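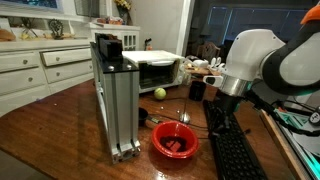 Photo: Danica Trnka

Walura teleoperation kit, reviewed after 80 hours of use

Reviewed by Danica Trnka, Stotstead

The Walura is a set of hand controllers and recording software for showing a robot arm a job by remote control. You move your hand, the arm follows, and the software saves each run as a demonstration. I bought mine from Veltport for £3337, without an arm, and have used it since December on a varnished table at home.

Setting up took an evening. The software found the arm straight away, but the gripper had to be added by hand, and page 2 of the manual gives the wrong menu for it. Libor Mikuš at Veltport sent me the right steps on Wednesday and I had no more trouble there.

For practice I keep ordinary things within reach of the arm: a tennis ball, a red plastic bowl, a small black saucepan, a mug. The toaster oven stands further back and is for door work. The ball is the best thing to start with. Picking it up and letting go over the bowl is easy to learn, and the controller's trigger gives fine enough control that I rarely squeeze too hard.

The saucepan is harder. Its handle is short, and the wrist follows your own with a small delay, so you have to slow down before you close the fingers. The oven door is harder again. Pulling it in a straight line does not work, and the Walura gives you no feeling of force through the hand, so you judge everything by eye.

The kit also lets you hold the arm and guide it directly. I prefer this for slow, close work — the paths come out smoother — but your own arms get into the recording.

Saving and sorting runs is good. I have 300 kept so far, and deleting a bad one takes a single key on the keyboard, which I leave on the table by the arm. Playback is clear. Naming is poor, as every run gets a number and you must rename them one at a time.

The cables are too long and there are no clips for tidying them. I also tried the cheaper Woo controller, which is lighter but drops its connection more often.

Good: accurate trigger, quick saving, helpful support
Bad: no force feedback, weak manual, price

Four out of five.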